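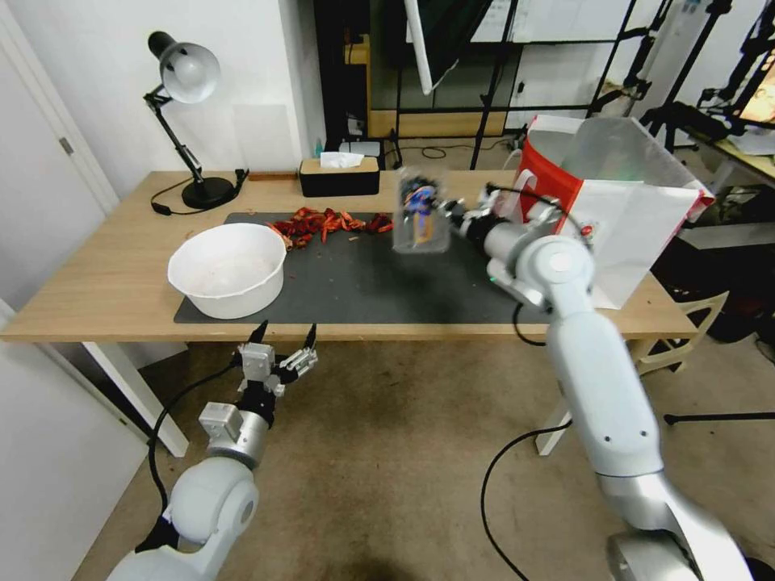
Storing and cleaning up after dried red chillies
Posted by Humaira Satti, Vumville, 26 April 2024

I would be grateful for advice on dried red chillies bought in quantity. I sort them by hand on a mat laid over my desk, using a white plastic basin, and the plastic has taken on a reddish-pink stain that ordinary dish soap does not remove. I would also like to know how the chillies should be kept over the summer. The bag held 719 grams and I use very little each week.

Khurram Usmani
Members are advised to coat the stained area with a paste of baking soda and water, leave it for an hour, and rinse. The colour in chillies dissolves in oil, so a little cooking oil wiped on beforehand will help. Any mark that remains will usually fade in direct sunlight. Please wear gloves and avoid hot water at the first rinse, as the steam may irritate the throat. The mat should be wiped with a damp cloth and not brushed, particularly where small fragments have fallen.

Samina Tanoli
Mine is still pink after two years. It does no harm. I keep it for chillies only.

Babita Dixit
With regard to storage, discard any pieces that are soft or show mould. Place the remainder in a clean glass jar with a tight lid and keep it in a dark cupboard away from the stove. For quantities over 100 grams, I recommend freezing the surplus in sealed bags, where it will hold its colour well past June. Broken pieces lose their flavour first and should be used before the whole ones.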